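# Candied Orange Peel, the Slow Way

My neighbor Gudrun Backlund taught me to make this the first winter I lived on Greenwood, and I've been fiddling with her method ever since. It takes most of an afternoon, but you're only needed for little bits of it, so pick a day when you have letters to write or a closet to sort out. 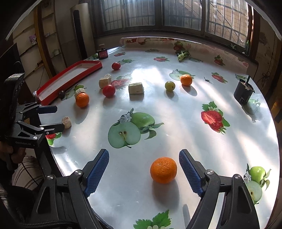
Gudrun always started with the heaviest fruit in the bowl, and so do I. Thick-skinned navels are the easiest to work with. Thin-skinned juice oranges will do in a pinch, but the strips come out a bit wispy and tend to curl up on you.

## What you'll need

- 6 large oranges
- 4 cups sugar, plus another cup for rolling
- 2 cups water
- A small pinch of salt
- A wide, heavy pot and a wire rack

## Getting the peel off

Scrub the oranges well under warm water. Slice off the top and bottom of each one, then score the skin from end to end in four places, going just down to the flesh. Slide your thumb under a corner and the quarters should come away in one piece. Eat the insides, or squeeze them for breakfast – you'll have plenty of juice.

Cut each quarter into strips as wide as a pencil. I leave most of the white on. It drinks up the syrup and goes lovely and chewy, and after the boiling there's hardly any bitterness left in it.

## Boiling, three times over

Put the strips in the pot, cover with cold water, bring to a boil, and let them bubble for ten minutes. Drain, rinse, and do it again with fresh water, and then once more. I did try skipping the third round one July when the kitchen was unbearable, and my friend Derek very kindly ate two pieces and asked for a glass of milk.

## The syrup

Stir the four cups of sugar, the water and the salt together in the same pot over medium heat until the sugar melts. Add the drained peel, turn the heat down low, and let it simmer gently for an hour or so, until the strips look see-through at the edges. Don't stir much after this point (it can turn the syrup grainy), just give the pot a little swirl when you walk past.

Lift the strips onto the rack with a fork, with a tray underneath for drips. Save the syrup! It's wonderful in tea, and even better brushed over a plain cake.

## Drying and rolling

Leave the strips on the rack until they're tacky but no longer wet, usually overnight. Toss them in the extra sugar a few at a time and give them another hour in the open air before you pack them up. They keep for a month in a jar with a good lid, and longer in the fridge. If you want to dip some in chocolate, leave those ones unsugared and dip only half of each strip, so you have something to hold on to.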